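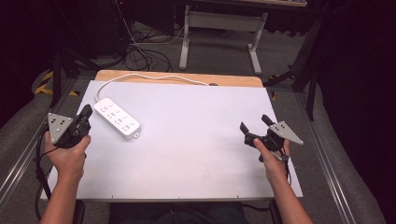
Speaker notes, Damir Babić
Talk: What the cord bench changed at Justent
24/01/2023

Opening

Say name and job. Shift lead on the cord bench at Justent, used to be a packer on the same bench. I don't write software and I can't answer questions on how the model is trained. Droltell has people who can, and their contact is on the last slide.

The talk is on what happened to the work and to the people who do it. If anyone came for a product demo of Guvau, let them know now that there isn't one.

Slide 2: What the bench does

We take back rental equipment from offices and trade shows. A lot of it is power strips, extension cords and chargers. Each one gets looked over, the cord gets wound and tied, it goes in a sleeve and then in a tote. Anything with a cracked housing or a bent pin goes to repair.

It's dull work and it's hard on the hands. Winding is the worst of it. Most people on the bench have had wrist trouble at one time or another, me included. Say this plainly. The company did not start this project out of kindness, but the wrists were in the first memo and they should be in the talk.

8 people on the bench when we started. 8 people on the bench now. Somebody will ask this first, so get it in early. Then say that the number is the same and the jobs are not.

Slide 3: Why a cord is hard

A box is the same shape when you put it down as when you picked it up. A cord isn't. You lift a strip at one end and the cord goes where it likes. It catches on the edge of the table, it loops over your hand, it ends up under the thing you're trying to move.

An experienced packer doesn't think about it. You hold the strip down with the left, run the cord through the right, and you feel when it's about to twist. Ask any of them how they do it and they'll say "you just wind it." I said the same thing when the Droltell people asked me. They wrote it down, which was polite of them.

(Bring a strip up. Wind it slowly, talking. Don't rush this part, last time I rushed it.)

Slide 4: How the teaching is done

Nobody on the bench types anything in. A person picks up a pair of hand-held grippers, one in each hand, and does the job with those. The grippers have marker plates on the sides so the system can follow where they are and how they're turned. Everything gets recorded. Later an arm with the same kind of jaws is trained on the recordings.

So the packer is doing the work, more slowly, with worse hands. You lose your fingertips. You have two jaws and that's it. The first day most people drop things and get annoyed.

Things people had to learn:

Start from the same position each time, hands up off the board, nothing touching.
Don't put a gripper down in the middle of a run to use your fingers. Everyone does it once.
Keep your own sleeves out of it.
If you make a mistake and fix it, keep going. The fix is useful.
If you make a mistake and give up, say so out loud and mark the run as bad.

The last two took a while. Packers are used to hiding a fumble. Here we needed the fumble on the recording, and we had to tell people several times that it would not be used against them. I'll come back to that.

A run is one strip, start to finish. The target was 200 good runs for each type of cord before Droltell would try it on an arm. By the end of November we had 1161 runs kept, across all the types. I don't have the number thrown out. It was a lot in the first weeks and then it dropped.

Slide 5: What changed in the day

Before: stand at the bench, wind, sleeve, tote, all shift. Swap sides at lunch if your wrist is sore.

Now: part of the shift on recording, part on the bench, part watching the arms. We have 2 arms in the cord area. They do the straight strips with the thick cord, because those hold their shape. People do the thin cords, the chargers, anything tangled and everything that needs judging. The arms don't decide what's damaged. That is still done by a person and I'd like it to stay that way.

What people say is better:
Less winding. Everyone names this one.
More variety in the day.
You can sit for some of it.

What people say is worse:
The easy strips used to be your rest. You'd get a run of good ones and your head could drift. The arms took those, so what's left for people is harder on average. Our pace targets had been set on the old mix. It took us far too long to change them. That was my job and I should have pushed sooner.

Watching an arm is tiring in a different way. You aren't doing anything and you can't do anything else. We tried leaving one person on it for a full shift and stopped after a few days. Now it rotates.

(Pause here. If the room is mostly managers, repeat the part on pace targets.)

Slide 6: Pay and who owns the skill

This is the slide that gets questions, leave time.

When the recording started it was treated as normal bench hours. Same pay, same grade. A few people objected. Their point was that they were teaching, and when you teach a new hire here you get the trainer rate. One of the longest-serving packers put it this way in the meeting: if I show a kid how to wind, I get extra, and if I show the machine, I get nothing.

It took some arguing. Recording hours are now at the trainer rate. It was not backdated for everyone, and there are people who are still sore about that. I think they have a case.

On ownership, the recordings belong to Justent and Droltell under the contract. The packers signed a consent form. The first version was four pages and hard to read. The second was one page and said what is recorded (hands, forearms, the table), what is not kept (voices, after the run has been marked), and that you can say no and stay on the bench. One person said no. She's still on the bench and that has been fine.

Slide 7: What the recordings are not used for

Back to the fumbles. A recording of somebody's hands doing a job over and over is also a very good record of how fast they are. A supervisor from another area asked if he could see the times by person. I said no and then went and found out whether I was allowed to say no. It wasn't written down anywhere.

It is now. Runs are stored without names. Times per person are not reported to anybody on shift, me included. If you're planning something like this, write that rule before the first recording. We wrote it after, and it cost us trust we needed.

Slide 8: Small practical points

For people who will be setting up a station. Go quickly.

Table height matters more than you'd think. Ours was too low for the taller people and their shoulders hurt within the hour. Get one that adjusts.

The grippers are not heavy, but they are heavy by the end of a session. Short sessions, with a break in between. We let people choose when to stop.

The gripper cables get in the way. Route them behind the elbow if you can, and check them before each session.

Plain work surface, kept clear. Put only the item for that run on it.

Bring in items from the real totes. We began with new strips out of the box, and the cords on those are still stiff from the factory. The arm learned new cords very well. We don't get new cords.

Let left-handed people work left-handed. Droltell wanted it all one way at first. They came around after seeing the results.

Slide 9: The Dong site

Short. The same setup is going into our Dong building this year. It's a smaller team and a newer one, and many of them haven't wound cords for long. My worry is who teaches there. Our recordings are good because the people who made them had years on the bench. If the arms take the easy strips from the start, I don't know how a new hire gets those years. We are holding back part of the easy work for new people for their first months. It's slower and I've been asked to justify it. I don't have figures for it yet.

Slide 10: Questions

Likely ones:

Did anyone lose their job? No. One person retired during the project and was replaced.

Is it faster? On thick-cord strips, over a full day, yes. Per strip, a good packer still beats the arm.

Would I do it again? Yes, with the pay rate and the rule on recordings settled first.

What did it cost? Refer to the Justent office.

How do you get people to agree to be recorded? Give them the one-page form and a week to think. I went first and let them watch me drop things.

Contact slide stays up. Return the clicker. The strip and the sleeve go back in my bag, they're on loan from the bench.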